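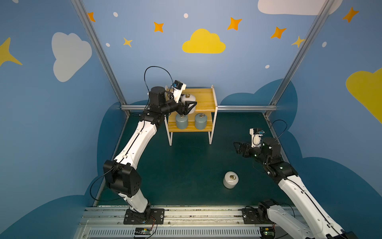
The weights and their shelf in the cloud corner at Trurkcombe.

Trurkcombe's smallest shelf goes on show in June

Visitors to the Trurkcombe workshops next June will be able to see a shelf. It has two tiers, pale wooden boards and white legs, and it answers to the name of Doris.

Doris is the work of Maillard, the furniture maker that took over the old dairy buildings two winters ago and has been confusing the postman ever since. She comes with a set of cylindrical weights, two white and two grey-green, each with a ring on top, and the firm hopes people will spend some time moving them from one place to another. A good many households do this already with cups.

The designer, Raphaël Delorme, drew the first version on the back of a ferry timetable while waiting to leave Zullirmont, where Maillard still keeps its main workshop. He wanted a shelf low enough to be reached by somebody sitting on the floor, with things on it that were worth picking up.

"Most shelves are where objects go to be forgotten," he said. "I wanted one where you keep changing your mind."

The firm has certainly kept changing its own. The weights were going to be all one colour until the paint arrived in two, and there was a long exchange of letters with Zullirmont about whether the white ones belonged on the top board. Zullirmont felt strongly that they did. Trurkcombe has taken a more relaxed view, and weights may be found on either tier or on the floor, according to who was in last.

Then there is the room. The budget for doing it up was £3000, and the bill came to £3532, most of the difference being clouds. The walls are light blue, with white and yellow clouds above, navy ones rising from below, and a generous helping of stars in orange and yellow. The floor is dark green. Timothée Langlois, who did the painting, had been asked for "something plain with a bit of sky" and believes he kept to it.

"The stars were extra," he said. "They were going to look bare, the clouds, on their own."

Asked about the white dots, he said those were also extra.

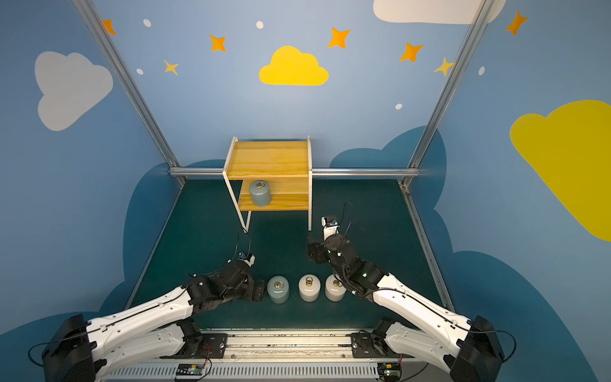
Maillard has made 200 of the shelves so far and plans to sell them with the weights as a set. The price has not been settled. An early figure was quietly dropped after Delorme's mother asked whether it included delivery, and whether it included a larger shelf.

Local feeling is mixed. A letter in the parish newsletter wondered if the old dairy might have been put to better use, and proposed a dairy. Others have been won over by the rings, which have been found very satisfying to hook a finger through. One early caller spent most of a lunch hour lining the weights up in a row and left without a word to anyone, and Delorme counts that as the best review the firm has had.

The open afternoons begin at 2pm and finish when the kettle does. Entry is free, and 1320 leaflets have been printed to say so, which should be enough to give everyone in Trurkcombe one to read and a second to put under a wobbly table. Children are welcome if they bring an adult, and shoes should be left at the door out of respect for the floor.

Langlois will be on hand to answer questions about the walls. He has asked that suggestions for further stars be made in writing.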